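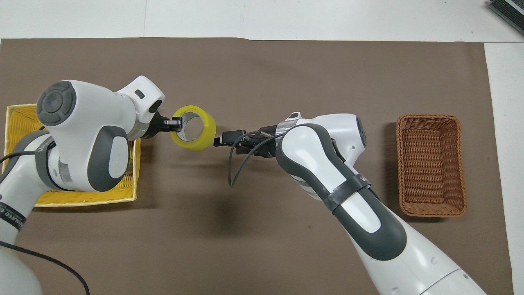
I used to keep packing tape in the junk drawer, and if you've ever tried to find the end of a roll that's been rolling around with batteries and rubber bands, you know how that goes. It picks up lint, it picks up crumbs, and one time it picked up a coupon for window cleaning that I had to peel off in strips.

So this spring I finally gave the packing table a proper setup. (If you're new, I sell secondhand craft supplies out of my spare room under the name Zukier. Mostly yarn and buttons, some fabric when I can bear to part with it.) Since September I've mailed 331 parcels, and for most of those I was hunting for the tape while holding a box shut with my elbow!

My whole system is 2 baskets. I know, I know, groundbreaking. One is brown and one is yellow, both woven, and they live on opposite ends of the table with a big stretch of brown paper between them. The brown one holds whatever I'm still using. The yellow one is for things I'm finished with for the day and need to put back on the shelf. I tried labels first, and I never read them. Color I can do, even before coffee.

The paper was a happy accident. I had the end of a roll left over from wrapping and spread it over a white tabletop to catch glue drips, and I liked it so much that I kept doing it. I can jot box measurements right on it and toss it when it gets too scribbly.

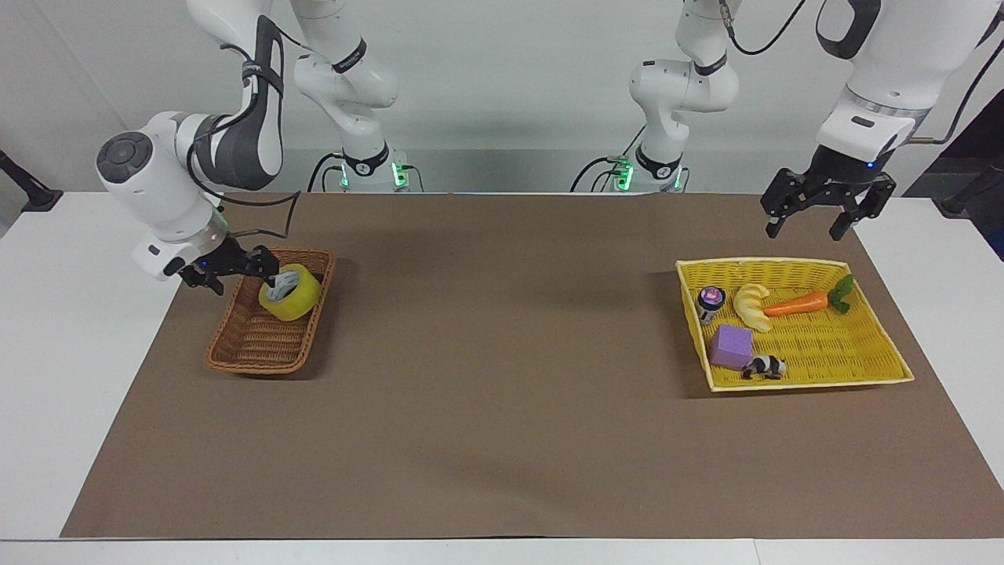
By the owner and chief box-taper at Zukier

Last updated: May 15, 2021

Back to the tape, because I have opinions. Store it standing up in the basket if you can. A roll that's lying flat is a pain to get your fingers under, but a standing one you just grab by the rim and go. I like the yellow kind too – it shows up nicely against brown wicker, and clear tape vanishes on me the second I set it down.

As for baskets, shallow is good. I had a deep one from Ureo for years and everything I cared about sank to the bottom, including 9 pencils and my good scissors. With a shallow one you can see what you've got without digging. Rounded corners are nice as well, they don't snag on sweaters.

I still haven't sorted out the bubble wrap. It's in a Liremex bag behind the door and it falls on me most mornings. I've been eyeing a wall rack from Rana, but it comes in 3 sizes and I keep measuring the wall and then forgetting the number, so that'll be another post.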